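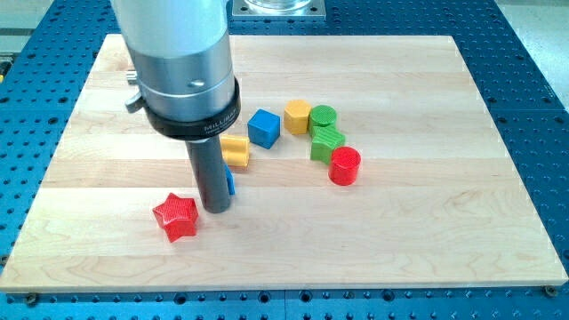
Brushed aluminium band and black collar over a wood surface. The lettering on the collar reads MILLIBAR.

Wunard Hardwax Oil, Matte: bench review
By Endang Setiawan

Wunard sells this finish in 375 mL and 1 L tins. I bought the smaller one in March and used it on two cutting boards, a shop stool and the top of a side bench that had been bare maple since I built it. The comparison products were Nurnar Board Oil, which I have used for years, and Dinix Clear, a water-based polyurethane. All were applied in the same unheated garage with the door closed.

Composition and label

The label lists plant oils, carnauba wax, driers and a low-odour solvent. Solids content is not stated on the tin or the data sheet, which makes cost comparison harder than it should be. The sheet claims food contact suitability after full cure and gives full cure as 27 days. Nurnar makes no cure claim, as it is mineral oil and does not cure.

Preparation

Wunard recommends sanding to 120 grit and no finer. I tested this on maple offcuts at 120, 180 and 240. The 120 sample took the most oil and had the deepest colour, but scratches across the end grain were plainly visible under a raking light. The 240 sample looked better on the day and was patchy after the second coat. I settled on 180 for face grain. End grain needs to go to 240 regardless or it drinks the first coat and goes nearly brown.

Vacuum, then wipe with a damp cloth to raise the grain, let it dry, and knock it back by hand with the last grit. Skipping the damp wipe left the stool legs furry.

Application

Two thin coats. The first goes on with a white pad and is buffed off after 15 minutes. The tin says 20 to 30, but at 20 the surplus on the side bench had started to grab and took real effort to move. In a cold garage I would expect more working time, so the label figure may suit a cooler room than mine was that afternoon.

The second coat uses far less material. Both boards, both sides, plus edges, took 40 mL over two coats. The stool took 70 mL, most of it in the seat, which is red oak and open-pored. I did not measure the bench top.

Odour is moderate for the first evening and faint the next morning. Oily rags from this product can self-heat. Lay them flat outside to dry or submerge them in a lidded metal can of water. The warning is on the tin, in type too small to read without glasses.

Results

Sheen: low and even on maple, slightly higher on the oak. There is some ambering, less than with boiled linseed and more than with Dinix, which stays close to colourless.

Water: a puddle left for an hour on the bench top at two weeks made a pale ring that faded by the next day. At five weeks the same test left no mark. Dinix passed at one week. Nurnar marked every time.

Heat: a mug of coffee straight from the kettle left a dull circle on the oak seat. It buffed out with a dab of fresh oil.

Scratch: poor to fair. A steel rule dragged across the bench leaves a line. The polyurethane resists better at first, but once it is cut through it has to be sanded back over a wide area. With the oil I scuffed a patch the size of my palm, wiped on a little more, and could not find the edge of the repair two days later.

Knife work: the boards have been in daily use since they cured. The finish in the middle of the larger one is mostly gone. I would still use Nurnar for a board that gets chopped on, reapplied monthly, and keep Wunard for serving boards and furniture.

Tin and storage

The lid is the ordinary pry-off type and the rim fills with oil on the first pour. By the third opening mine no longer sealed and a skin had formed. I strained what was left through a paint filter into a glass jar, filled to the top, and have had no skinning since. Fitzsimmons sells a comparable hardwax in a pouch with a screw spout, which is a better container, though I have not tried the finish itself.

Price

I paid $46 for the 375 mL tin. That is steep beside mineral oil and reasonable beside other hardwax products, given how little the second coat uses.

Rating: 4 out of 5 for furniture, 2 out of 5 for cutting boards. Half a point would go back on if they changed the lid.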